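I got to Tirberg a little after 9 a.m., and Ferkari's open day was already buzzing — free coffee helps! 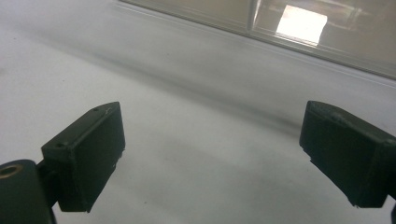
Their goal is 1,334 examples before December, and they had 713 when I visited. I'd pictured fancy metal claws, but the fingers are plain black pads with little chips along the bottom. I kind of loved that.
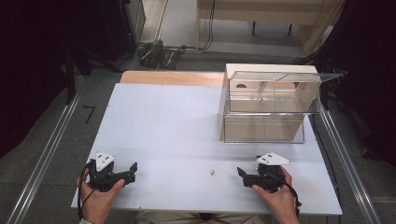 Collecting is a sit-down job, and I got to try it. You take a gripper in each hand, with those white patterned triangles on top, and work beside a clear box with its lid up. My arms were toast after 26 tries.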